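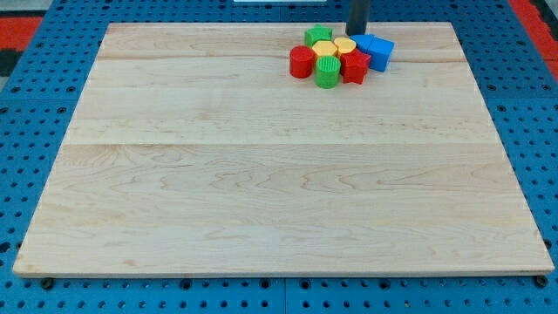
Play Materials and Surfaces, Unit 4
Handout: Small Blocks on a Work Board
Instructor: Evelien Willems
Lab assistant: Keegan Després

Reading for this unit: course packet, chapter on loose parts. Bring your observation sheets from Unit 3.

1. The set

We work with a small set this week: eight plastic blocks, two each in red, green, yellow and blue. The shapes are mixed. There are stars and round blocks, and some have ribs down the side. Color and shape do not line up, so a child who sorts by color gets a different result from one who sorts by shape. A red star can go with the other red block or with the green star. Both answers are correct, and your notes should say which one the child used.

Some shapes are hard to name. A block with a scalloped top may be called a flower, a gear or a cookie. Write down the child's word. Do not correct it during the observation.

Students often ask for a bigger set. The storage room has the 72-piece tub from Van Leeuwen, and you may use it in Unit 6. For two- and three-year-olds, start small. With a large tub most of the session goes to dumping and digging, and you end up with very little to write about sorting.

2. The board

A board gives the child a work area with a clear edge. Ours are maple, light in color, glued up from planks. Pale wood is a good background for strong colors. The grain shows, and with some pieces it is quite wavy. Children notice this and will trace it with a finger. Count that as exploring the material and note it in column two.

Things to check before use:

Run your palm along all four edges. Sand any rough spot with 400 grit and wipe off the dust.
Look at the glue seams. A seam you can see is fine. A seam you can catch with a fingernail goes to Keegan for repair.
Set the board down flat and press each corner. If it rocks, turn it over and try again. If it still rocks, pick another one.

Clean the board with a damp cloth and dry it right away. Do not soak it and do not leave it on the radiator. The blocks can be washed in the sink with dish soap. Use a soft brush on the ribbed ones, as crumbs and paint collect in the grooves.

3. Setting out the blocks

There are three starting layouts. Use the same one for the whole session.

Clump. All the blocks together in one loose group toward the far side of the board, touching or nearly touching, with no order to the colors. The near part of the board stays clear so the child has room to work. This is the default layout.

Row. Blocks in a line along the far edge, a finger's width apart. Easier for children who have trouble picking one block out of a group, but a row already suggests an order, and many children will simply keep it.

Scatter. Blocks spread over the whole board. We use this mainly for cleanup tasks with a tray.

With the clump, watch which block goes first. Most often it is one at the outside, where there is space for the fingers. Blocks in the middle come out later or get pushed free. If a neighboring block tips over, let it lie.

4. Language

Keep the opening short. "Here are some blocks. What could you do with them?" is enough. Wait. In her practice sessions last March, Roos Van Beek timed her own pauses and found she was speaking again after two seconds. Try for 9.

Avoid "Can you put the red ones together?" in the first half. It tells the child which rule to use. In the second half you may ask for one sort by color and one by shape, in either order.

5. Recording

Use one sheet per child. Write down:

Starting layout
First block taken (color and shape)
Groups made, in order
Words used for shapes
Any stacking, rolling or lining up

The round blocks will roll if they are laid on their sides, and the stars are awkward to stack on anything except each other. If play moves in that direction, follow it and record it. You do not need to bring the child back to sorting.

6. Assignment

Do two observations with two different children, both from the clump layout. Then write 800 words comparing how the groups were formed. Attach both sheets. Work in pairs if you like, but each student hands in a separate paper. Thijs Schouten has the sign-up list for boards and block sets.

Due at the start of class, Thursday, October 29, 2020. Return the boards dry and the blocks counted, eight to a bag.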